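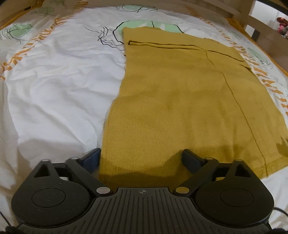

Can I watch the theatrical cut and the restored cut of the same film with a group and switch between them partway through?
Both cuts have to be loaded into the same evening before you start, and after that you can switch at any chapter mark. The steps are in this section, and they take a few minutes the first time you try them.

Section 4: Setting up a two-cut evening in Staltamora

If you have come this far in the guide you already have Staltamora installed and at least one film in your library, so we can get to the part most of our users write to us about. A two-cut evening lets you and your guests see one version of a film and hop over to the other whenever an argument breaks out over which scene was changed, which line was dubbed again, or whether that creature was always in the background. We built it for science fiction fans, who have more versions of their favorite films than anybody else, but it works just as nicely for a musical or an old western.

Before you begin

You will need both cuts saved as separate titles, a screen connected to your player, and the Lobo remote app on your phone. Guests who want to vote on switches need Lobo too, though anyone who would prefer to sit back with the popcorn can skip it.

Caution: Please make a backup of your library before you pair any titles. Pairing changes the chapter files, and going back to the old ones without a backup means typing them in again by hand.

Pairing the two cuts

1. Open Staltamora and choose Library, then Titles.

2. Find the cut you think of as the main one and press Hold to Pair. For most people this is the version they grew up with, but the program has no opinion on the matter and will let you choose either.

3. Pick the second cut from the list that slides up. If you don't see it, check that it has the same original title as the first. You may add anything you like in the Edition box ("Restored," "Director's," "The one my brother likes"), but the title line itself has to match letter for letter.

4. Press Compare. Staltamora now reads through both films and looks for places where they line up. Leave the player switched on while it does this, and don't worry if the bar sits at 100 percent for a little while, as it is still writing the chapter file at that point.

5. When the list of matches comes up, scroll through it and clear the box next to any match that looks wrong. Long shots of empty space are the usual trouble, and so are opening crawls and end credits. One starfield looks very much like another!

6. Press Save Pair. The two titles now share one poster in your library.

Note: A pair can hold up to 100 chapter marks. If your film has more, the shortest chapters are joined together, starting from the end of the film.

Inviting your guests

7. Go to Evenings and press New. Give the evening a name, choose your pair, and set a start time.

8. Press Invite. Each evening has room for 14 guests on Lobo, and the invitation stays good until the film ends.

9. Decide how switching will work. With Host Only, you alone hold the button. With Vote, a switch happens at the next chapter mark once more than half of the guests have asked for it. We suggest Host Only for a first viewing, particularly when someone in the room hasn't seen the film in any version. They deserve to get through it in one piece, and you can always have the arguments afterward.

Caution: The Notes panel shows the differences between the cuts for the whole film, including the ending. Turn on Hide Ahead (Evenings, then Privacy) if you have newcomers with you.

During the film

10. Press Switch in Lobo at any time. A small marker appears in the corner of the screen and the change is made at the next chapter mark, with the sound fading over two seconds.

11. To go back and see the same scene in the other cut, press Switch and keep your finger on it until Replay appears.

Note: If the sound runs ahead of the picture after a switch, open Sound and press Line Up Again. Owners of the Grateo soundbar should turn off its night mode first.

Keeping your own notes

Anything you type during the evening is saved with the pair. If you use Notex, you can send the whole lot over by choosing Share, then Notex, and each comment arrives with its chapter number attached. Comments from guests come along as well, unless they have ticked Keep Mine Private.

Section text by Oluf Stougaard, revised November 2019. The steps for three-cut evenings will be added in December; until then, a third cut can be kept in the library as a title of its own.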